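Gripper cable keeps working loose near the wrist, how do you route yours?
Forum > Small Cells > Maintenance and Setup

Started by slatbed, June 27, 2025

slatbed
We have one arm over a fixed table, two-finger gripper, small objects in and out of a basket. The gripper cable runs from the tool end back up the arm. Every so often the gripper drops off the bus mid-cycle and comes back when I wiggle the connector. I have reseated it, cleaned the contacts and changed the cable once already. The new one lasted 4,000 cycles before the first dropout. The old one had done much more than that but I never logged it.

Is this a routing problem or should I be looking at the connector on the gripper body?

pell_mell
Routing, nearly always. How much slack have you left at the wrist? If the last joint turns both ways through its full range, the loop has to be long enough for the worst pose, and people set it up in the home pose and leave it.

slatbed
A fair bit of slack. It hangs in a loop below the wrist when the arm is down at the table.

tarn60
Too much slack is as bad as too little. A long loop swings every time the arm stops, and the swing ends up at the connector. Shorten it and clip it just above the last joint. We did that on the cell at Rurau and the dropouts stopped the same week.

pell_mell
I don't agree with shortening it. If he shortens it and then somebody teaches a new pose with the wrist turned the other way, the cable goes tight and pulls the pins. I would rather have a loop that swings than one that snatches. Limit the wrist joint in software first, then decide the length.

tarn60
Limiting the joint is fine if you never need the range. We did.

Gulyás
You can do both. Jog the last joint to each end by hand at low speed with the gripper close to the table, mark where the cable is tightest, add a hand's width, clip there. Then put the limit a few degrees inside what you tested. I check mine every 2,000 cycles and write the date on a bit of tape by the clip.

Also check the screws on the tool flange while you are there. A mount that has moved a little will look like a cable fault, as the connector gets leaned on in a different direction.

slatbed
Flange screws were all tight when I checked this morning. I have not tried the limit yet. What sort of clip are you using? I had cable ties and they slid.

Gulyás
Round screw-on ones from Carnetti, with a strip of rubber under. Ties are all right for a day.

tarn60
Hook and loop strap for us. It comes off quicker when you swap the gripper.

pell_mell
Straps fill with dust and let go. But use what you have.

One more thing, slatbed. Run it at 60 percent speed for a shift before you change anything. If the dropouts go away it is movement. If they stay the same, look at the supply and the connector and leave the routing alone.

slatbed
Good idea, will do that first. Photos of the arm working over the basket, since people asked about the cables. 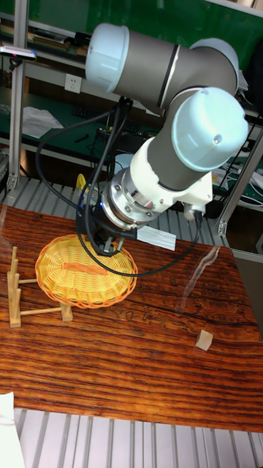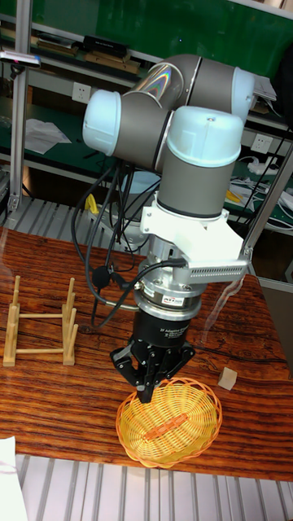 Category: Cable management and dress packs

tarn60
The first one is what I meant. That long cable dropping to the right and coming back up under the flange is the one I would shorten. It passes very near the basket rim.

pell_mell
Near the rim is a fair point, I will give you that. I would lift it and keep the length. Clip it higher up the wrist so the bottom of the curve sits above the fingers.

Gulyás
There is a small round clip in the second photo, just left of the wrist. Is anything holding the rest of that bundle, or is it only the one?

slatbed
Just that one and a tie further up. I will add another below it and raise the loop before I touch the length. The slow run comes first though. If it goes past 4,000 without a dropout I will put the speed back up and see.

tarn60
Write down the pose each time it drops as well. Ours was always the same corner of the table.

slatbed
The Jisetti controller log gives joint angles at the fault, so I can pull those. Will post them in July when I have enough to look at.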